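Hi Gunvor,

Progress note on the Kedau money, as promised, and sorry it's a few days behind the last one (quarter-end ate my week!). Everything below is as of 26 May 2018.

The short version is that the small-cap liquidity study is moving and I'm fairly pleased with it. You'll remember we wanted to know what happens to the spread between bid and ask when a thinly traded stock gets dropped from an index. We now have 300 deletions in the sample, which is the number I put in the proposal, and 2,539 trading days of quotes behind them. Ashok Upadhyay did most of the cleaning, and he was a lot more patient with the old Kandasamy price files than I would have been. They switch from fractions to decimals partway through with no warning whatsoever.

What we see so far: spreads widen before the announcement and stay wide for 11 trading days after the stock leaves. I expected the second part. The first part surprised me, and I'm not ready to say somebody knew something, because funds that rank stocks by size can guess the deletions pretty well on their own. Ashok thinks that explains nearly all of it. I think it explains a good chunk, so we're still arguing (nicely).

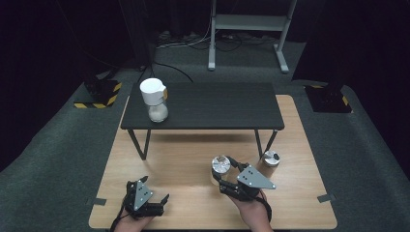
The one thing running behind is the bond side. Argate agreed in December to give us dealer quotes for the same companies, but only nine of them had enough bonds outstanding to be worth a look, and I don't want to hang a chapter on that. I'd like to fold it into an appendix and spend those hours on trading volume instead. Could you let me know if that needs a formal change to the grant or if an email will do?

Spending is on plan. The data license was the big bill and it's paid. What's left covers Ashok's hours and my trip to Prundthorpe to present the draft, and I'm booking the cheap train before it stops being cheap.

I'll send the spread charts once the axis labels are fixed.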